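The Long Way to a Doctorate

Lawal Odukoya keeps his rejection letters in the same drawer as his diplomas. There are more letters than diplomas. The first one is from the graduate school at Brurndale, and it runs to three sentences. It says his undergraduate grades in mathematics did not meet the standard for direct entry to the doctoral program. He applied again the following year and got a longer letter with the same answer.

He was admitted on the third try, as a part-time student, at the age of 41.

Part-time doctoral study has been around for a long time, but it has rarely been the route a university puts on its brochures. Students pay their own fees in most cases, keep a job through most of it, and see the campus after five in the evening. Many stop before the end. At Brurndale, which opened its part-time track to engineering and the physical sciences 6 years ago, the graduate office lists 380 people who have enrolled at one time or another. A good number of them have since moved to other programs or left.

Odukoya teaches chemistry at a secondary school and has a wife and two teenagers at home. His thesis is on how trace metals move through the clay soils of the Sosari valley after heavy rain. He collected most of his samples on Saturdays and school holidays, driving out before dawn with a cooler in the back seat.

"I told my supervisor I could give her twelve hours a week," he says. "Some weeks it was four. She never asked me to make it up, but she did ask me to write down what I had done with the four."

That record, kept in a series of school notebooks, became the backbone of his second chapter.

The graduate office at Brurndale is run by Meirion Trevor, who came to the job from the library side. His view is that part-time students do not need easier rules. They need the existing rules explained early. A full-time student learns in the corridor that the ethics form takes six weeks, or that the furnace room has to be booked a term ahead. A part-time student learns it when the form comes back late.

Trevor now holds one long evening session at the start of each term, with the lab managers present, and mails out the notes to those who cannot come. He also changed the hours of the student records desk, which used to close at four. It closes at eight on two evenings a week. The change took most of a year to get through, and he still sounds tired when he talks about it.

Money is the harder problem. The Iglesias Fellowship, set up in 2012 by a family with interests in shipping, covers fees for part-time researchers in the sciences, along with a small travel allowance. It goes to 2 students each year. Trevor says he could fill it many times over with people he would be glad to have.

Alcides Xavier held the fellowship while he worked nights at a water treatment plant. His research was on membrane fouling, so the job and the degree were close enough to help each other, although he says the timing was bad for both. He would finish a shift, sleep until noon and be at his bench by two. He finished in seven years. His thesis came to 888 pages with the data tables, and his examiners asked him to move most of it to a separate volume.

"They were right," Xavier says. "I had put in everything because I was afraid of leaving something out. When you are only there part of the time you think people will say you haven't done enough."

He now supervises two part-time students himself, at Drultard, a smaller college with a strong program in process engineering. He reads their drafts on the train.

Not everyone in the field is convinced. Meinrad Trummer, a physicist who has sat on doctoral panels for most of his career, supports the part-time route for work that can be done in blocks – field studies, modeling, archives. He has doubts about long experiments that have to be watched every day. He has seen students lose a season's data over a weekend, and he thinks departments should turn down such projects at the proposal stage, however good the candidate is.

Odukoya submitted his thesis in the spring and was examined over a video link, with his younger son told to stay off the internet for the afternoon. The corrections were minor. He will be listed with the December graduates.

He is still teaching. His school has offered him a lighter timetable next year, and he has a paper on the Sosari samples under review. The notebooks are on a shelf in his classroom, where students sometimes take them down and complain about his handwriting.
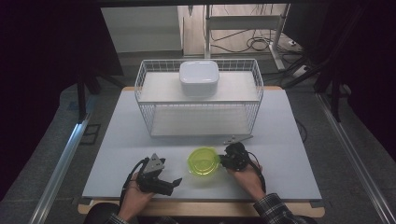
Hand-held grippers at a table with a white wire basket.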